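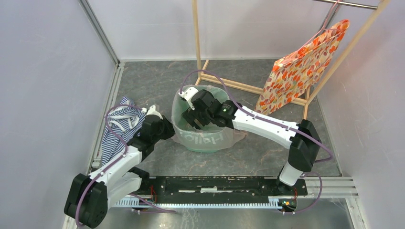
Lecturer in Construction Management (full time, 3 years)

The School of Building and Construction at Trodimton College is looking for a lecturer to join our teaching team from January. The position is for three years, and it can be extended one time by 2 more years if both sides agree.

Our school has 395 students in the day program and a smaller group in the evening program, who mostly work on building sites during the day. The new lecturer will teach in both. Evening classes begin at 6 p.m. and are held in the Manolakis Building, where the parking is free after 5.

What you will teach

The main courses are Cost Estimating, Site Planning, and Contracts for Builders. You will also share the course Introduction to Concrete with a colleague, including the laboratory hours. In the spring term, you will go with second-year students on site visits. The bus is arranged by the school office, but the lecturer makes the agreement with the site manager and checks that every student has boots and a helmet.

Besides teaching, we expect you to advise student projects and to take part in the yearly meeting with local employers.

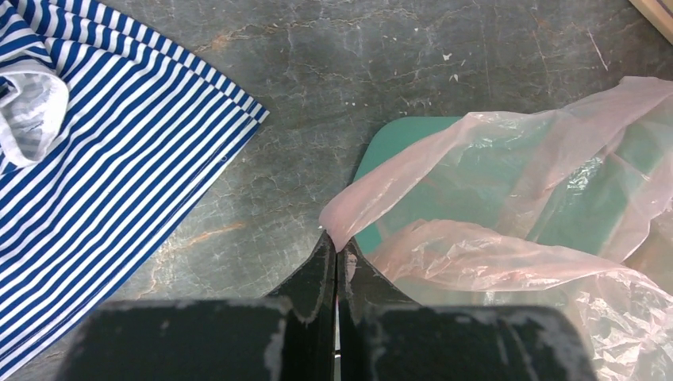 What we ask from you

You need a master's degree in construction management, civil engineering, or a field close to these. A bachelor's degree together with long practice on site can also be accepted. Please explain this clearly in your letter. We prefer candidates who have already been teaching, but a person who has trained apprentices in a company is also very welcome to apply. You should be able to read drawings without difficulty and to use common scheduling software.

The salary follows the college pay table and depends on your years of experience. If you move here from more than 200 miles away, we pay part of the moving costs after you send us the receipts. For the first term, a room in our guest house on Skurnovum Street can be rented.

How to apply

Send a letter of no more than 2 pages, your resume, and the contact details of 3 references to the school office by the end of October. Please write "Lecturer, Construction" in the subject line. Invited candidates will give a short sample lesson to students and have a talk with the staff. Applicants for the separate laboratory technician position at our Drorkska campus should use the other form.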